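The robots at Dradar are learning to pack a parts kit, and I went to watch

I've driven past the Dradar building more times than I can tell you and always figured they made something dull in there. Gaskets, maybe. Then Maja Tokarz, who I know from the Saturday-morning-type crowd at the bakery, mentioned that her team was spending all of August teaching a pair of robot arms to put together repair kits, and would I like to come by and see it? Well, yes. Obviously yes!

The project is called Kamata, and the idea is pretty simple to say and apparently very hard to do. Dradar sends out small repair kits to shops that fix fans and pumps. Each kit gets a motor, a circuit board and some wiring. Right now people fill those kits by hand, and the company would like the arms to do a good share of it. Nobody is writing out every motion for them, though. The team is collecting demonstrations instead – a person steers both arms through the job, the whole thing gets recorded, and then the recordings go into a learning system that tries to pick up the pattern.

They had 2,913 recordings when I walked in, and the target for this first round is 3,176. Annapurna Nambiar keeps the tally on a sheet taped up by the coffee machine, and she'd crossed out the old number so many times that the paper had worn through in one spot. She told me 1,392 of those came from the first stretch, when they were only doing one part at a time. Pick up a board, put it down, start over. (She did not sound like she missed it.)

I got to stand near the table for most of the afternoon, and I will say that it's slower than I'd pictured. Jacinto Robles was doing the steering. He used to run a crane at the port, so I expected big confident sweeps, and he does have those, but most of what he does is tiny. He'll creep an arm in, stop, back up a hair, creep in again. If he fumbles and recovers, they keep the recording. If he knocks something off the table, they mark it as a failure and keep that too, in a separate pile.
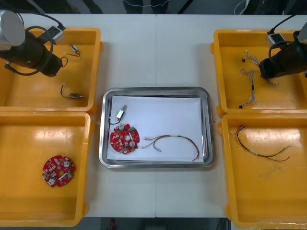

What goes into a good set of recordings is mostly variety, according to Maja. The system gets lazy if every part shows up in the same spot at the same angle, so between takes somebody reaches in and moves things. The motors are the easy part of the job, she says, because they're small and stiff and stay the way you left them. The round red boards aren't bad either, once you know to go for the edge and keep off the capacitors. The wire harnesses are the troublemakers. The long one with the red, black, green and yellow wires never lies the same way twice, and the one in the steel tray, on top of the white paper, had a big lazy curve to it that Jacinto said he'd have to think about. I asked him what there was to think about and he said, "Which end wants to come up first." I've been using that line on my garden hose ever since.

There's some back and forth on the team about how messy to let the parts get. Nikola Zalewska, who does the training side, wants more tangles in the recordings and wants them now. Annapurna would like to finish the tidy ones first so there's something solid to compare against. They were having this talk when I got there and they were still having it, very politely, when I left at 4:30.

As for how the system is doing so far, Nikola was careful with me. It has tried the job by itself in short tests, and she described the motors as "promising" and the wiring as "a conversation we're still having." She wouldn't give me a success rate and I quit asking after the second try. The software underneath comes from a small outfit called Hiresano, and Dradar is doing all of its own recording in-house.

Once the first round wraps up, they'll switch to a second kit with 3 more kinds of parts in it, and they're looking for a couple of people to learn the steering. No experience needed, Jacinto says, but you'd better have patience and a decent chair. The shifts are half days, mornings or afternoons, and there's a sign-up sheet at the front desk. I gave it a serious look myself – then I remembered how I am with Christmas lights.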